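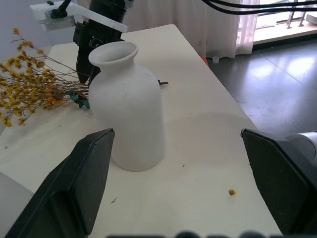 White vase on the cream-colored tabletop

Trernbridge Residents Association
Minutes of the meeting held Tuesday, July 8, 2025, in the Fehr Room

Chair: Bheki Mtshali

1. Minutes of the March meeting
Approved with one correction. The drain repair was on Planbridge Road, north side.

2. Parking on Planbridge Road
Several members said cars are again being left across the driveways at the lower end. The town has been asked twice for new curb paint and has not given a date. Chair to write again and copy the letter to residents of the street.

3. Water bills
Cerkasura has changed its billing period and some households received two bills close together. Members with a double bill should call the company themselves, as the association has no account with it. Nearly 88 households are affected.

4. Money
Balance is $790. The insurance renewal of $600 is due before the next meeting. Agreed to pay it. Dues stay at $5 per household.

5. Street trees
The two maples by the bus stop need pruning. One quote received. A second is wanted before any decision. Moved to next meeting.

6. Other business
A member asked if the Fehr Room could be opened earlier on meeting nights. Chair to ask. The lost umbrella from March is still at the front desk.

Next meeting to be posted on the notice board.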